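Household clear-up recordings: where we stand

The tabletop part of the collection at Plarnia is now past its halfway point. As of the end of November we had 1624 accepted recordings, with another 265 waiting for review. Most of these come from private homes in Gilbert and Sakumberg, and the rest from the two practice rooms at the office.

For readers who joined the list recently, the aim is simple. We want a learning system that can pick up the small stuff people leave on a table and put it somewhere sensible. To learn that, it needs a large number of examples of a person doing the same job with a hand-held gripper that has the same kind of jaws as the robot. The person squeezes, lifts, carries and lets go, and the camera on the tool records it all from close up. No robot has to be in the home, so we can collect in places where a full arm would never fit through the door.

In the first round we sent every home the same box of objects. It made the review work easy and the results poor. The model did well on our objects and badly on nearly everything else, and it was weakest with soft packaging and clear plastic. From September on we asked people to use what they already had lying around. The recordings got messier and the scores on unseen objects went up. We have kept to that since.

Zetbridge handles the storage and the first automatic check, which looks for missing video, dropped tracking and recordings under four seconds. Of the last batch of 865, the check turned back 392. That is far too many. Most of the failures had one cause: the tool lost its position when it was held very close to a plain surface, or when the person swung it around quickly between two objects. The short guide has been updated, and the main points are repeated below for those who are recording this month.

Start each recording with the gripper open and held still for two seconds. Move at the pace you would use to pass someone a full cup. If you miss a grasp, don't stop the recording. Back off, try again, and finish the job. Missed grasps followed by a good one are useful to us, and at the moment we have fewer of them than we would like.

Do not tidy the table first. People still do this, and we understand why, but a table with one object in the middle teaches very little. Things that lean on each other, bags that have been folded and opened again, lids, tubs and boxes standing on end are all fine. Please leave out anything made of glass, anything sharp, medicine, and papers with a name or address on them.

If two people are recording at the same table, each needs to start and stop their own tool. Agree beforehand who takes which object. It is fine for the other gripper to come into view, and it is fine for a leg or a sleeve to be seen, but keep faces out. Switch off the television. A moving picture in the background is one of the things that throws the tracking off, and it also brings in material we are not allowed to keep.

A few people asked whether they should squeeze thin plastic containers as hard as solid ones. No. Close the jaws until the object stops slipping and hold it there. The tool records how far the jaws are open throughout, and a tub that gets crushed in the recording is a tub the robot will learn to crush. With round lids, take the sides of the container and leave the lid alone unless the task sheet says to remove it.

Finger pads wear out sooner than the rest of the tool. Check them before each session, and ask for a new pair if an edge is lifting. Replacements go out with the regular mailing – allow a week. Please don't glue the old ones back on, as the glue changes the grip and leaves marks on people's belongings.

The next review round opens in January. Until then the priority is bags of all kinds, small boxes and bathroom items, in that order. We have plenty of cups and cutlery and won't be accepting more for now. Task sheets are in the shared folder under the same name as before.

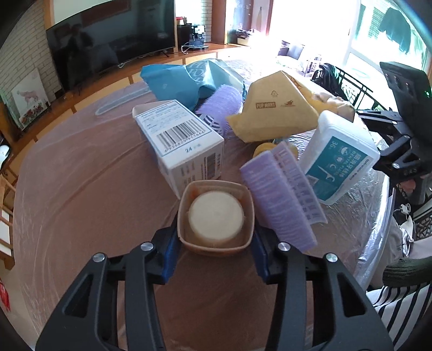

Uploads made before 6 p.m. are checked the same evening, and later ones the next morning. If a recording is turned back, the notice now gives the reason in plain words, and you can record the same task again without asking for a new sheet.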